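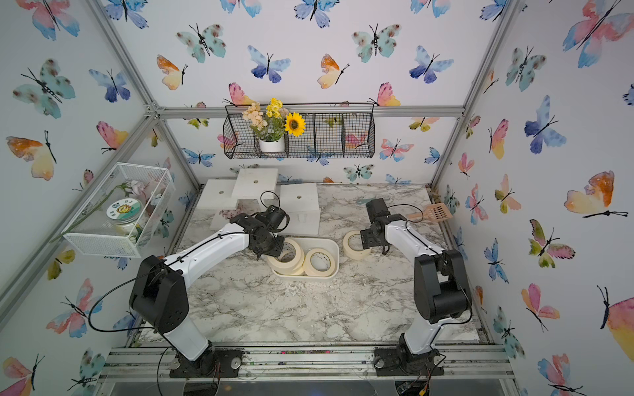 Start Vorträge Werkstattabende Archiv Kontakt

Suchbegriff eingeben Suchen

Deepika Rai
In zwei Tagen fertig? Was Renovierungsratgeber versprechen
Sprechnotizen zum Werkstattabend in Rultport, leicht überarbeitet

Folie 1 – Titel
Begrüßung kurz halten. Kein Lebenslauf, der steht im Programm. Gleich fragen: Wer hat schon einmal ein Zimmer an einem Wochenende gestrichen? Hände. Und wer war am Sonntagabend wirklich fertig, mit Fußleisten, Steckdosenrahmen und dem Schrank wieder an der Wand? Hände abwarten. Nichts dazu sagen, weiterklicken.

Folie 2 – Das Wochenende als Maßeinheit
Ich habe für diesen Abend 53 Anleitungen gelesen, Zeitschriften, Blogs, Beilagen aus dem Baumarkt. Fast alle rechnen in Wochenenden. Mich stört daran weniger, dass die Zeit knapp ist. Mich stört, was in der Rechnung fehlt. Das Ausräumen fehlt. Das Nachkaufen fehlt. Der Altanstrich, der sich beim ersten Rollen von der Wand löst und an der Walze hängen bleibt, kommt in keinem dieser Texte vor dem letzten Absatz vor, und dann unter »Sonderfälle«.
Beispiel Altbau, Flur: Leimfarbe unter Dispersion unter Dispersion. Wer da einfach drüberrollt, holt alles herunter. So etwas ist in Häusern dieses Alters der Normalfall.

Folie 3 – Woher kommen die Trockenzeiten?
Auf dem Eimer steht eine Stundenzahl. Kleingedruckt steht daneben, unter welchen Bedingungen sie gilt. Bitte einmal zu Hause nachlesen, ich warte gern auf Gegenbeispiele.
Ein Nordzimmer im November, Fenster gekippt, Heizung aus, weil die Heizkörper abgeklebt sind – da gilt diese Zahl nicht. Ich habe es beim Anstrich »Idell« selbst probiert, im Schlafzimmer, Außenwand. Überstreichbar nach Angabe am selben Nachmittag. Ich war neun Stunden später noch mit dem Finger an der Wand und hatte Farbe dran. Das ist ein einzelner Versuch und beweist nichts über das Produkt. Er reicht mir aber, um der Zahl auf dem Deckel nicht blind zu glauben.
(Falls jemand nach Messungen fragt: habe ich keine. Zugeben.)

Folie 4 – »Deckt beim ersten Anstrich«
Mein Lieblingssatz. Deckt was? Weiß auf Weiß deckt alles. Die Deckkraftklasse sagt etwas aus, aber nur zusammen mit der Ergiebigkeit, bei der sie ermittelt wurde. Wer den Eimer weiter auszieht, als angegeben, bekommt weniger Deckung. Wer dick aufträgt, braucht den zweiten Eimer. In beiden Fällen bezahlt man den zweiten Anstrich, nur an anderer Stelle.
Hier die Musterkarte herumgeben. Darauf achten, dass sie zurückkommt.

Folie 5 – Abkleben, das Glaubensthema
Jetzt wird es meistens laut im Raum. Die einen kleben alles ab, die anderen halten das für Anfängerkram und ziehen die Kante freihand. Ich halte beides für überzogen.
Was man prüfen kann:
Die Kante läuft unter, wenn der Untergrund rau ist. Auf Raufaser hilft kein teures Band, dort hilft eine dünne Linie Acryl, oder man streicht zuerst in der Farbe der angrenzenden Fläche über die Bandkante. Dieser Tipp stammt von Noemí Bautista, und er ist einer der wenigen, die bei mir jedes Mal funktioniert haben.
Zum Abziehen gibt es zwei Lehren, nass oder trocken. Ich habe nie einen vernünftigen Vergleich gesehen. Ich ziehe feucht ab, flach, langsam. Bei zwei Anstrichen klebe ich neu. Lästig, ja.
Dass Malerkrepp »rückstandsfrei« sei, stimmt für die Zeit, die auf der Packung steht, und auch da nur ohne pralle Sonne. Auf einem Fensterrahmen nach Süden würde ich nichts über Nacht kleben lassen. Wer es drei Wochen vergisst, kratzt.
Nicht auf die Marke einlassen, danach wird immer gefragt.

Folie 6 – Kosten
Die Überschrift lautete: »Ganze Wohnung renoviert für unter 2000 Euro«. Gut. In der Aufstellung fehlten Leiter, Schleifgerät, Spachtel, Abdeckvlies und das Auto für den Sperrmüll, »war alles schon vorhanden«. Arbeitszeit null. Die Hilfe des Schwagers, gelernter Maler, null. So kann ich auch ein Haus bauen.
Mein Vorschlag: Wer eine Kostenaufstellung veröffentlicht, soll auch aufschreiben, was geliehen, geschenkt oder schon da war. Dann kann man damit etwas anfangen. Pinsel kosten übrigens wenig im Vergleich dazu, wie oft billige Pinsel Haare auf dem Lack lassen. Da spare ich nicht mehr.

Folie 7 – Der Farbberater am Bildschirm
Das Programm »Jillel« zeigt die eigene Wand in jeder Wunschfarbe. Macht Spaß, habe ich einen Abend lang gemacht. Das gezeigte Petrol sah bei mir am Telefon grünlich aus und am Rechner meiner Tochter blau. Die Wand war dann keins von beidem.
Alte Methode: ein großes Stück Pappe streichen, zweimal, trocknen lassen, an verschiedene Wände stellen, morgens und abends ansehen. Kostet eine Probedose. Wem das zu umständlich ist, der soll bitte nicht später über »falsch gemischt« schimpfen.
An dieser Stelle nicht auf Farbpsychologie eingehen. Wenn doch gefragt wird, ob Blau beruhigt: Mich hat Blau beim dritten Anstrich nicht beruhigt.

Folie 8 – Grundieren oder nicht?
Viele Ratgeber sagen: immer grundieren. Das ist bequem, man kann sich damit kaum blamieren, und es verkauft Grundierung. Ich teste vorher:
Hand über die Wand, kreidet sie?
Nasser Schwamm, zieht das Wasser sofort ein oder perlt es ab?
Klebestreifen fest andrücken, ruckartig abziehen, was hängt dran?
Auf einem intakten, matten, gleichmäßig saugenden Altanstrich lasse ich den Tiefgrund weg. Zu viel davon bildet eine glänzende Haut, und darauf hält dann gar nichts mehr ordentlich. Maricruz Zavala hat mir nach dem letzten Abend widersprochen, sie grundiert im Treppenhaus grundsätzlich, wegen der vielen Flickstellen. Leuchtet mir ein. Für gespachtelte Flächen mache ich es auch so.

Folie 9 – Was ich selbst falsch gemacht habe
Ehrlichkeitshalber. Küche Ponce-Straße, Latexfarbe auf Fett. Ich hatte gewischt, aber nicht mit Anlauger. Nach etwa einem Jahr kam die Farbe hinter dem Herd in Lappen herunter. Ich hatte es gelesen und nicht geglaubt. Man kann also auch zu skeptisch sein.
Pause. Wasser trinken.

Folie 10 – Wie ich heute plane
Erst ein Zimmer, und zwar das, in dem am wenigsten steht. Die Testfläche kommt in die Ecke hinter der Tür. Spachteln an einem Abend unter der Woche, damit am Samstag nur noch geschliffen wird. Farbreste in ein Schraubglas, Tönung und Raum auf den Deckel schreiben, sonst weiß man es im nächsten März nicht mehr. Bei allem, was in einer Anleitung »einfach«, »schnell« oder »im Handumdrehen« heißt, verdopple ich die Zeit. Meistens fehlt dann immer noch etwas.
Fragen ab 20 Uhr. Handzettel liegt am Ausgang, die Musterkarte bitte wieder nach vorn.

Kommentare (4)

Brisa Ventura
Danke für die Notizen, ich musste früher weg. Zu Folie 5: Auf lackierten Zargen ziehe ich immer trocken ab und schneide die Kante vorher mit dem Cutter an. Feucht ist mir dort regelmäßig die Farbe mitgegangen.

Renovierer_Nord
Mir war das zu negativ. Unser Kinderzimmer war an einem Wochenende fertig, zu zweit und ohne Stress. Neubau allerdings.

Deepika Rai
@Renovierer_Nord Neubau, zu zweit, glatte Wand: glaube ich sofort. Genau diese Angaben hätte ich gern in den Anleitungen. @Brisa Ventura: Anschneiden werde ich probieren, auf Lack habe ich wenig Erfahrung.

Jovita Palacios
Gibt es den Handzettel auch zum Herunterladen? Am Ausgang lagen keine mehr.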